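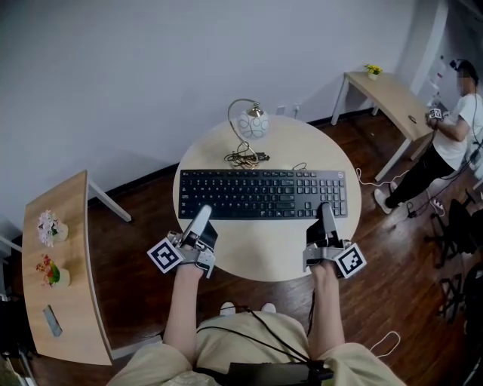
Open day at Villca, Ostau

Villca opened its doors on Wednesday, October 2, 2019, and I went along in the afternoon. It is a small furniture showroom on the upper floor of the Oltano building, 4 stops from the station. Admission was free and the coffee was decent.

The furniture is meant for people who work at home in small apartments. Most of the tops are light wood with rounded edges, on thin white metal legs. A round beige table can serve as a desk: it takes a full-size keyboard with number pad and still leaves space at the back for a globe lamp. The cables are less well solved. Potted flowers soften the side tables a little.

I asked about upkeep. The wooden tops should be wiped with a cloth that has been wrung out well, along the grain, and then left alone. Oil once a year, in May if you can remember. 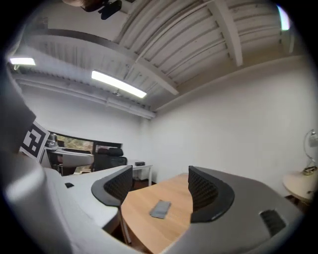 Ans Michiels disagreed about the oil and said that her own table had gone 30 months without any and looked the same as the day it was delivered. She uses a dry cloth and nothing else.

The curved side table costs 122 and the small round one 91, delivery in Ostau included. I did not order anything. The showroom is open by appointment, and the parking lot behind the building is free after four.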